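# Flultstead shared flat: the dining room

These notes go with the pictures of the downstairs rooms. Most of the furniture came from the old place in Steinbach and was moved over in two van loads. Roya Zamani did the labelling, and Joscha Kuhlmann put the shelves up. The kitchen pages are separate and will be added in June.

The dining room is used for breakfast and for tea in the afternoon. Things that used to live in the kitchen drawers are now kept out on the table, so whoever is eating can help themselves. The cloth is changed on Sundays. There are 2 spare ones in the sideboard, left-hand door.

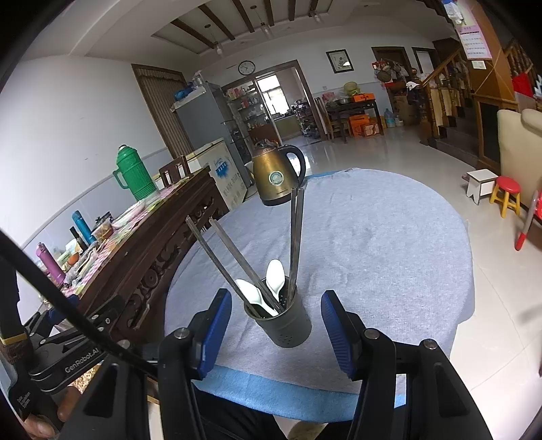
*Round table with the grey-lavender cloth. Chopsticks and white spoons in the dark grey holder, gold-brown kettle behind.*

The holder has drainage holes low down in the side, so it can go on the draining board with the cutlery still in it. Maja Czerwiński would like the long chopsticks kept with the spoons. Forks and knives stay in the kitchen, second drawer down.

The kettle stays in the dining room. Please fill it from the jug and leave the lid shut. Descale it every 4 weeks, using the sachets under the sink. Frauke Fröhlich has the receipt and the instruction leaflet if anything goes wrong with it.

Still to do:

- a longer cloth, as the present one gets pulled to one side
- hooks for the aprons
- a second holder for the Bitach house, same size if the shop still has it

Pictures of the hall and the back bedroom will follow once the painting is finished. Nkrumah Quartey has the key to the storeroom. Anyone missing a box from Steinbach should ask him first, as 15 of them are in there unopened.

Last updated 2025-05-25.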